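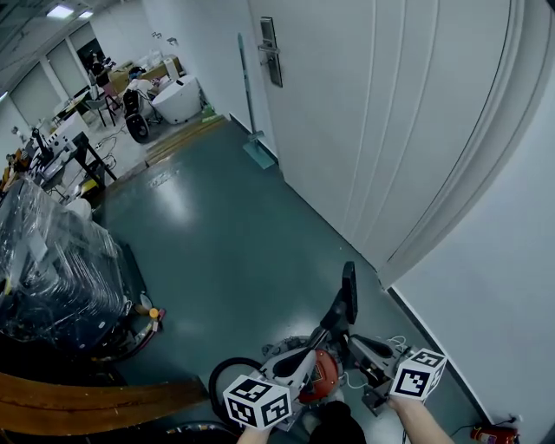 Talk notes, library evening series, Wed 11 October. Sixty minutes including questions, so aim to stop talking at 45.

**Working title: Keeping a Neighborhood Sourdough Going**

## Before I start

- Water on the lectern, jar of starter on the table with the lid loose (it climbed out in the car last time, and I was picking it out of the seat belt for a week).
- Slides go forward with the right arrow. Don't touch the left one, it jumps to the beginning.
- Ask if the people at the back can hear me. Then wait for the answer!

## Opening (5 min)

Good evening, everybody, and thank you for coming out on a weeknight, especially those of you who came over the bridge from Maltar, where I hear the parking is no better than it is on this side.

I'd like to start with a confession. I killed my first four starters. The first one I forgot on top of the refrigerator, the second I baked (all of it, every last spoonful, into a very nice loaf), and the third and fourth I fussed over so much that they never had a chance to get hungry. So if you have a jar at home that you feel guilty about, you're in good company tonight, and I hope you'll go home and take it out of the back of the fridge.

*Pause here. Ask for a show of hands: who has a starter now? Who used to?*

## What's in the jar (8 min)

Flour and water, and then a great many small living things that were on the flour to begin with. There's wild yeast, which makes the gas, and there are bacteria, which make the acid, and the two get along well enough that they keep most other things from moving in. That's why a healthy starter smells like yogurt or green apples, and why a neglected one smells like nail polish remover. The nail polish smell scares people. It's usually a hungry jar, and two or three good feedings will bring it around.

Pink or orange streaks are another matter, and so is anything fuzzy. Throw those out, jar contents and all, and please don't try to scoop off the top.

*Slide: three jars. Let them look at it a moment before talking.*

## How the Toda Street jar got going (10 min)

Slow down for this part, I always rush it.

We began on Toda Street with one jar and a sign-up sheet taped inside the laundry room door. The idea was simple enough: whoever had the jar that week fed it, baked with it if they wanted to, and passed it along on Sunday night. By the end of the first September it had been lost once, found once, and fed pancake mix by somebody who meant very well.

So we changed a few things.

- Each house keeps its own small jar now. The traveling one is a backup.
- We all feed with the same plain flour from the Wevico mill, in the big paper sacks, and split the cost.
- The recipe card lives on a string tied to the jar. (Tell the one about the dog here, if there's time.)

I love the dog story but it runs long. Skip it if I'm past the twenty-minute mark.

## Feeding, the way I do it (10 min)

Keep 60 grams of starter. Add 60 grams of flour and 60 grams of water. Stir it with anything you like, scrape down the sides, set the lid on loosely, and leave it on the counter until it has doubled. In my kitchen in summer that's a morning. In January it can take the whole day, and I've learned to stop staring at it.

A rubber band around the jar at the starting level is the best tool I own. It costs nothing and it saves you from having to remember anything.

If you bake once a week, the refrigerator is fine. Take the jar out the night before, feed it, feed it again in the morning, and use it when it's domed on top and full of bubbles. If it's already sunk in the middle you can still bake with it, but your loaf will be a bit more sour and a bit flatter, and in my house that one gets toasted and eaten just the same.

*Demonstration: pass the jar along the front row. Spoon for anyone who'd like to poke it. Napkins!!*

## The plain loaf (8 min)

It's on the handout, so there's no need to copy it down, but I'll talk through it.

1. 90 grams of lively starter, 325 grams of water, 450 grams of flour, 9 grams of salt. Mix until you don't see any dry flour.
2. Rest half an hour, then fold it over on itself. Do that three more times through the afternoon.
3. Shape it, put it in a floured bowl, cover it, and leave it in the fridge overnight.
4. Bake in a heavy lidded pot, very hot, lid on for the first part and off for the rest, until it's browner than you think it should be.

Let it cool before you cut it. I know. I don't always manage it either, and the middle is gummy every time.

Somebody will ask about whole wheat. Yes, start by swapping in a quarter of it and add a splash more water. Somebody will also ask about rye, and my answer is that my starter adores rye and I'm still learning to bake with it.

## Wrapping up

- The little paper cups by the door have starter in them, one per household to begin with, then help yourselves to whatever's left.
- Handouts are on the chair by the coat rack.
- The Wi neighborhood swap is at the end of the month, bring a jar and an extra lid.
- Thank the library for the room and for letting us bring food in.

Questions. Repeat each one out loud before answering it, the back row asked me to do that.

Must be out with the tables folded by 9. Bring home the good spoon.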